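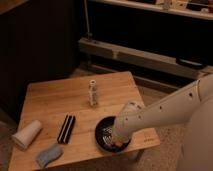 The round black bowl, at the front of the table.

Every tidying book I've picked up swears by the catch-all bowl. Drop the small stuff in one dish, they say, and the table takes care of itself. I have my doubts. A bowl by the door at my place held a dead battery from December until last week, and I walked past it every day.

So before you go out and buy a Nasution organizer set (6 trays, and you'll use two), try clearing one small table with what you already own.

Start with the soft things. A bunched-up cloth makes any surface look worse than it is. Hang it up or put it in the wash - don't fold it and leave it there, you're only making a neater pile.

Paper cups next. Some people save them for seedlings or paintbrushes. Fine, if you have seedlings. If not, out they go.

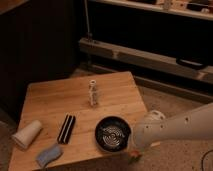

Small bottle, tipped cup, striped thing, blue cloth: a typical table.

Bottles should stand up and live on a shelf. I've read that you should sort them by height. Fraser Chisholm tried it for 3 weeks and still couldn't find the one he wanted.
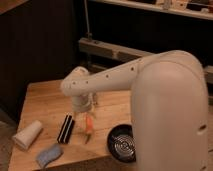 Nedham Home Club - Kitchen & Table Group

Clear containers are the one bit of storage advice I'll mostly go along with. You can see what's in them, so a toy carrot doesn't get lost among the real ones. Labels I'd skip. Greer Gourlay made 40 of them and half were wrong by the next month.

Wipe the wood along the grain with a barely damp cloth, then dry it. Lemon oil is optional, whatever the bottle tells you.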